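Search this site Go

Category: Grant reports / Home & Shop Robotics

Chores project, progress note for October
From: Mirsad Petkov
To: Goltgate program office
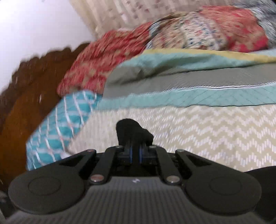
Short version first. Bed making is behind, towels are ahead, shelf restocking is where we said it would be. Money is fine. Sorry this is late, the quarter got eaten by the bedding work and I'd rather send you real numbers than nice ones.

What we promised in the proposal: a straight answer on whether a machine can do three household chores and one shop-floor chore well enough that a person would leave it alone. Not there yet on any of them. Closer on two.

Bedding. Hand-held demonstrations now at 495, all with the two-finger gripper, all in ordinary bedrooms with the covers people really sleep under. We dropped the plain white test sheets early on. Results on those looked great and meant nothing. Patterned covers are the hard part, several layers on one bed, florals on top of stripes, and the model can't decide where one blanket stops and the next one starts. It grabs two edges at once. Or grabs the sheet with the blanket and pulls the whole lot toward the foot of the bed. A person feels the extra layer right away. Ours doesn't.

Last full test was 100 tries at picking up one top blanket by the corner and laying it flat. Clean on 41. Target for this point was 60. Most misses were double grabs, then a long tail of slow ones where the arm sort of hunts around and times out. I counted time-outs as failures, Ivby does not in their write-ups, so please dont compare the two straight across.

Heavy quilts are a seperate problem. Grip is OK but the weight drags the corner back out once it's lifted past the mattress edge. Softer finger pads helped some. Want to try a wider pad next.

Towels. Good. Bath towels folded in half and half again, stack comes out square enough for a closet shelf. Hand towels same. Fitted sheets we haven't touched and I don't want to promise them.

Laundry sorting. Works by color, shaky by fabric. Paused while everyone is on bedding.

Shop floor. The Stojanović store let us back in for restocking before opening, 6 am to 8. Boxes and cans go up fine. Bags of anything (rice, chips, pet food) still slump over and knock into the next row. Store manager's view is that it's slower than her slowest new hire but doesn't get bored, would take it for cans tomorrow. Wouldn't take it for anything else. I think that's a fair read.

Speed, you asked last time. A person makes a double bed in 3 minutes without trying. Our best full run, start to finish, was 22, and someone had to step in 2 times. So no, not a product. Anyone telling you it's a product this year is selling something.

Spending. On plan. Climico sensor order came in under the quote, difference is going to extra demonstration hours. No new equipment requests. One change I need a yes on: moving the laundry sorting hours over to bedding until the end of the grant period. Same total.

Next up
- more demos on layered beds, esp. thin blankets over thick ones
- wider pads, then repeat the 100 with the same covers
- bags on shelves, different approach angle
- write up the double grab problem properly, it's probably the most useful thing we have for other groups

Risks. Main one is that the bedding number stalls in the forties. If the repeat test comes back under 50 I'd want to talk about cutting the goal down to straightening one blanket and being honest in the final report that full bed making is out of reach for now. Second one is store access, they get busy from next month and the early slot may go away.

Video clips and the raw test sheet are in the shared folder. Call if the hours change is a problem, otherwise a one line email is plenty.

Mirsad

Tags: household chores, bedding, restocking, progress report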